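Hanier Handtücher — Lies mich

Stand: 2021-02-02
Pflege: Costel Tănase

Inhalt
Der Ordner enthält 300 Bilder von Handtüchern und anderen Frotteetüchern aus dem Haushalt, dazu eine Tabelle mit 374 Einträgen. Ein Eintrag steht für ein Tuch auf einem Bild. Liegen mehrere Tücher übereinander, bekommt jedes eine eigene Zeile, solange man Farbe und Rand noch erkennen kann.

Ordner
bilder/ — alle Aufnahmen, nach Ablageort sortiert (korb, regal, leine, tisch)
tabelle.csv — die Einträge, Trennzeichen Semikolon, Zeichensatz UTF-8
farben.txt — Liste der zulässigen Farbnamen
alt/ — Tabelle vom Dezember, nur zum Vergleich

Spalten der Tabelle
bild: Dateiname ohne Endung
farbe: Grundfarbe des Tuchs, bei farbigem Rand zusätzlich die Randfarbe (weiss/blau)
lage: gefaltet, gerollt, geknüllt, hängend
gewebe: Frottee, glatt, gemischt, unklar
rand: ja, nein, verdeckt
ort: siehe Ordnernamen

Regeln für die Einträge
Als gefaltet gilt ein Tuch nur, wenn mindestens eine gerade Faltkante zu sehen ist. Ein Tuch, das einmal umgeschlagen ist und sonst in Wülsten liegt, zählt als geknüllt.
Bordüren mit feinen Rippen gehören zum Tuch und werden nicht als eigenes Stück geführt. Wer unsicher ist, ob zwei Säume zum selben Tuch gehören, trägt ein Tuch ein und schreibt »prüfen« in die Bemerkung.
Hellblau und Blau sind getrennte Werte. Bei Gelb gibt es nur einen, auch wenn der Flor am Rand kräftiger wirkt als die Fläche.
Geschirrtücher sind nicht dabei. Waschlappen schon, sie stehen aber nicht gesondert in der Tabelle.

Bekannte Mängel
In den Reihen Ojala und Tuvov fehlen bei 2 Bildern die Angaben zum Gewebe. Die Reihe Gandis ist vollständig. Weisse Tücher haben bei hellem Licht oft kaum Zeichnung, dort steht bei gewebe meistens »unklar«. Im Ordner leine sind die Farben kühler als in den anderen.

Ablageort Korb
Im Drahtkorb liegen die Tücher selten ordentlich. Die Drähte werden nicht eingetragen, auch wenn sie ein Tuch teilweise verdecken. Tücher ausserhalb des Korbs bekommen trotzdem eine Zeile, mit der Bemerkung »daneben«. Im Beispiel ist das hellblaue Tuch geknüllt, Gewebe gemischt, dahinter weiss/blau und jenseits der Drähte ein gelbes, gefaltet.

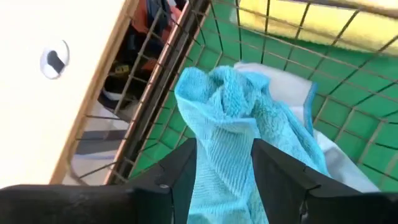 Änderungen
Spalte rand ergänzt, Farbliste gekürzt. Türkis wird jetzt unter Blau geführt. Korrekturen bitte an Costel Tănase, mit Bildname und Zeile.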